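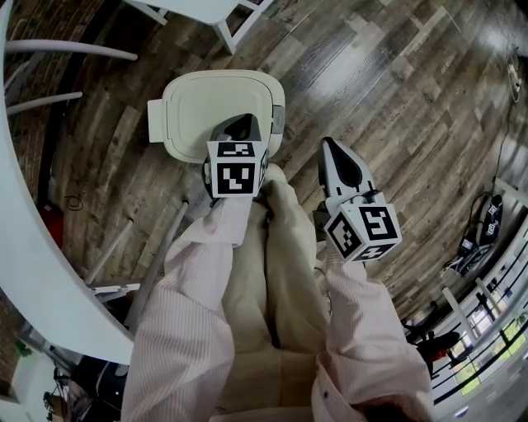 *Left gripper up against the cream box, right one held off to the side. Floor work, two marker cubes.*

**Right-hand pose jumps in the middle of an episode, left hand is fine**

**tainá_e** · January 22, 2023

OK I need fresh eyes, I've been staring at plots all weekend. We collect two-handed demos with handheld grippers, a marker cube on each one, and we use them to train the Dullex arms. Last batch was 1030 episodes and 53 of them have the same fault: the right gripper teleports. One moment it's above the floorboards, the next it's pointing back at the person's knees, then it snaps home like nothing happened. I didn't catch it in the checks (my fault, I was only looking at dropped frames) and we trained on the whole lot. So on Friday the real right arm swung inward hard enough to knock its own camera bracket loose. No one was inside the line but Kátia was reaching for the stop button from closer than I'd like.

Left hand is clean in every single episode! Same print file for the cubes, same firmware, same everything.

Anyone seen this?

---

**nivaldo.aguiar**

Glare. I'd put money on it. Look at the boards on the right side of your picture, there's a big bright patch back there and a window past the railing too. The left hand is working over darker floor near the table. Your detector loses a corner, guesses, and guesses wrong.

Throw a matte rug down and run it again before you touch any code.

---

**Grunetti_fan**

Not buying glare, sorry. Glare gives you dropouts. You get no pose, or a noisy one. What she's describing is a clean pose that's clean and WRONG, and it flips back. That's the old flat-square ambiguity: when you only get a good look at one face of the cube there are two orientations that fit almost equally well, and the solver picks the other one. We had it on the Grunetti rig for most of December and I blamed everything, including the lights, including my coworker.

Question for tainá, are you solving per face or for the whole cube at once?

---

**tainá_e**

Per face, then we take the one with the lowest error. I know, I know. It was quick to write.

But then why only the right? And Nivaldo, we did tape black paper over the shiniest part of the floor on Saturday and reran a short set. Jumps were still there, maybe fewer. It was too short a set for me to swear to that.

---

**nivaldo.aguiar**

"Maybe fewer" is doing some work there. Fewer is what I said would happen.

Could be both, I'll give Grunetti_fan that much. What's the rest of the room like? Overhead lights, windows, all that.

---

**tainá_e**

Fluorescent tube on the ceiling up by the pipes, and then smaller lights in a row going back toward the far end. 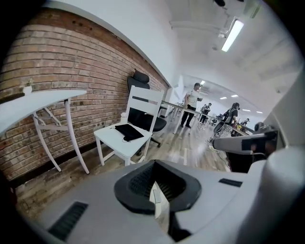 People work at that long white table while we record, so I can't just kill the lights whenever I feel like it (I asked. I was told no, pretty firmly). Moving the recording spot is possible, but we'd have to redo the camera settings and I was hoping to save that for the Seixas job.

Also I pulled the angles for the bad ones. In 44 of the 53 the right cube was tilted with mostly one face toward the camera just before the jump. The other 9 I can't explain.

---

**inesteixeira**

Those 9 are the interesting ones to me. Take the cube off and check the mount! Ours had a hairline crack under the clip and it looked perfect until you pushed on it. Push sideways with your thumb, not down.

---

**Grunetti_fan**

Good call on the mount, and do the whole-cube solve anyway. Then reject any rotation faster than a wrist can turn. Cheap filter, and it would've caught all of these before they got near an arm.

---

**kguerra**

Hi, I'm the one with the stop button. Can I say that the filter on the data is nice, but the arm took a jump command and just *did it*? I don't care if the markers are perfect. I want a speed limit on the arm side, and the button on a longer cable, before I stand there again.

---

**nivaldo.aguiar**

+1 to all of that. On the Stistis cell we clamp the step size at the controller and it has nothing to do with whatever the model wants.

---

**tainá_e**

Kátia's right and the clamp is going in first, arms stay off until then. Thumb test done too: right cube wiggles, left one doesn't. No crack that I can find, but one of the screws turned almost a full turn when I tightened it, ugh.

Rerunning the solver on the old recordings tonight with all faces together. Érica Toledo is lending me her script for the wrist speed check, and I'll post the before and after plots once it's through.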